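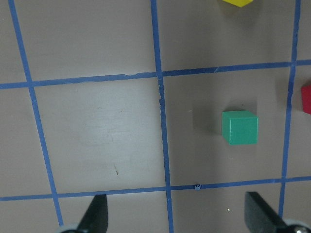
Ticket: Sketmont sync stalls on large folders, second floor
Site: Civholm
Status: Closed
Opened: 15th August
Handled by: Paweena Tanasarn

Reported problem

Sketmont desktop client stops partway through uploading large folders to the shared store. Progress bar sits at 63 percent, then the client shows "Connection lost, retrying" and the transfer starts over from the first unfinished file. Small files go through. Email, web and video calls are reported as normal. Affects everyone wired on the second floor. Users on wireless do not see it, and neither do users on the ground floor, wired or not.

Environment

Client: Sketmont, current release, same build on all machines checked.
Storage: Vivov file server, ground floor closet, two network ports, one in use.
Switches: one Macaraeg on each floor, joined by a single copper run through the riser.
Firewall: not in the path between clients and the file server.

Entry 1

Collected client logs from two machines on the second floor. Both show the same sequence: upload begins, throughput drops to almost nothing, and after 60 seconds without an acknowledgment the client closes the session and opens a new one. The server log has matching entries with the session closed by the remote side. No authentication errors. No disk errors on the Vivov.

One machine had 279 items in its queue, most of them belonging to the same project folder. Asked the user to pause the client and leave the queue alone so it could be used as a repeatable test.

The 63 percent figure is not consistent between machines. It came up for the person who opened the ticket because the same folder was retried each time and the first very large file sits at that point in the order. Another machine stopped much earlier with a different folder. Removed "always 63 percent" from the summary so the next reader does not chase it.

Entry 2

Ruled out the client. Moved a laptop from a second floor wall jack to a ground floor wall jack, same cable, same user, same queue. Upload ran without a stall. Moved it back upstairs and the stall returned within a couple of minutes.

Ruled out the file server for the same reason. Restarted the storage service anyway at the request of the site contact. No change.

Asked about recent changes. Answer was none since January, when the riser was opened to run a line for the door system. Door system has its own cable and its own switch port. Noted, not followed up at this point.

Entry 3

Looked at port counters on both Macaraeg switches. The link between floors had come up at 100 megabits, full duplex, on both ends. It should be running at gigabit. The receive error counter on the second floor end was climbing while a test upload was running and stayed flat when traffic was light.

Cleared the counters on both ends and repeated the upload. Errors again on the second floor side only. The ground floor side showed none, but its drop counter for outgoing traffic went up.

That explains why mail and calls looked fine. They do not fill the link. A folder upload from one machine is enough to fill it, and two at once push it well past what it can carry.

Does not fully explain the stall, though. A slow link with no errors would give slow uploads, and the client should cope with that. The errors had to be dealt with first.

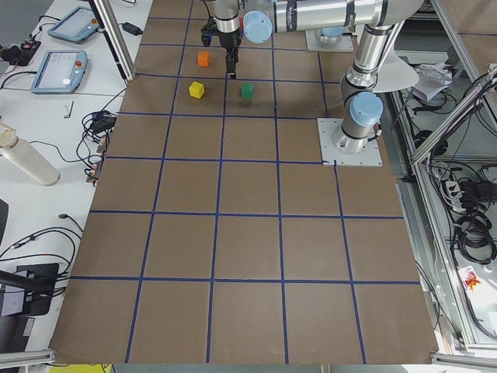 Entry 4

Forced both ends of the link to gigabit to see whether it was a negotiation fault. Link went down and would not come back. Connected through the ground floor side and set the ports back to automatic. Link returned at 100 megabits after a few seconds. Second floor wired users lost service for the length of the test. Should have given notice before doing this, and the site contact has been told so.

A link that works at the lower speed and fails at gigabit usually points to the cable. The lower speed uses two of the four pairs and gigabit needs all four. Next visit to include a cable tester and spare patch cords.

Entry 5

On site. Replaced the patch cord at the second floor switch first. No change. Replaced the patch cord at the ground floor switch. No change. Moved the link to a different port at each end, one end at a time. No change. Original ports restored.

Disconnected both ends and ran the tester across the riser cable. Results:

Pair 1: pass
Pair 2: pass, marginal
Pair 3: pass
Pair 4: open, fault at around 60 percent of the length measured from the ground floor

The marginal pair is one of the two in use at the lower speed, which fits the receive errors on one side only. The tester does not give a reason for the result, just the reading.

Opened the riser panel between floors. The cable had been pulled tight against the edge of a bracket and the jacket was crushed at that spot. The door system cable runs through the same bracket and is held with the same tie. It looks likely that the older cable was pinched when the tie was pulled down. No proof of that, and the symptoms were not reported until much later, so it is recorded as probable cause only.

Cut the tie and let the cable relax. Retested. Pair 2 improved slightly, pair 4 still open. Cable condemned.

Entry 6

Ran a new cable through the riser with a hook-and-loop strap at each support point – no plastic ties. Terminated and tested before connecting. All four pairs passed with normal margins. Old cable left in place, both ends labeled DO NOT USE.

Link came up at gigabit on both ends with ports on automatic. Counters cleared.

Resumed the paused queue on the original machine. All 279 items uploaded in one pass with no retries. Ran a second upload from another desk at the same time to load the link. No errors on either switch port, no sessions closed in the server log.

Entry 7

Checked counters remotely after several working days. Receive errors zero on both ends. Drops zero. Sketmont logs from the two original machines show no reconnects.

The client's 60 second timeout was left at its default. Raising it was suggested by the user early on. It would have hidden the symptom for smaller folders and left the bad cable in service.

Resolution

Damaged copper run between floors, one pair open and one marginal. Cable replaced.

Follow-up items

1. Turn on port speed alerts on both Macaraeg switches. Done for the link between floors, still to do for the file server port.
2. Check the door system cable at the same bracket. Jacket looked fine by eye, not tested. Needs agreement from the door contractor before it is disconnected.
3. Remove the old riser cable at the next planned outage.
4. Update the site diagram. It still shows two links between floors, and only one was found.

Ticket closed with the agreement of the site contact. Item 2 moved to its own ticket.

P. Tanasarn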